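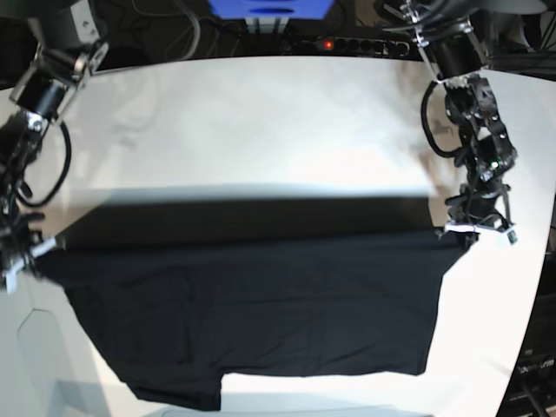

Who may stand inside the marked area while a two-arm cell is running?
Only the operator named on the run sheet. Everyone else stays behind the line until both arms are parked and the stop button is down.

Troltetti Automation Course – Handout 5
Working rules for cloth handling cells

These notes go with the Saturday session. Read them before you sign the Azevedo cell checklist.

1. Before power on
Clear the table of tools and cups. Check that arm cables have enough slack for full reach and cannot catch on a joint. Wipe the fingertips and look for worn pads. Wrist camera views should be opened one at a time and both fingers found in each.

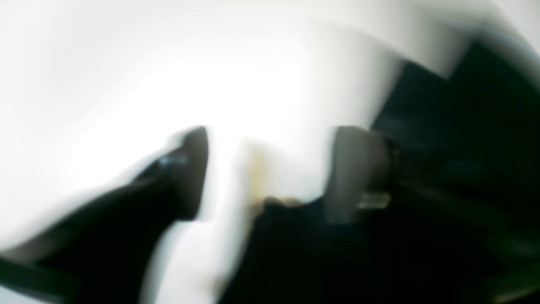 2. During a run
Keep hands off the cloth once a gripper has closed on it. Speed stays at level 7 or lower when two arms share one garment – both pull on the same fabric. If a corner slips, stop the run and write it down before starting again.
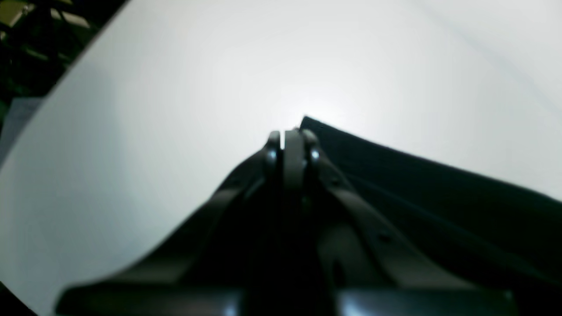
Fig. 3. Wrist view, with black cloth to the right of the gripper.

3. After a run
Park the arms, then press stop. Enter the run number in the Zikero log. Pads are changed after 1000 grips, whatever they look like.

Next handout: fault reports.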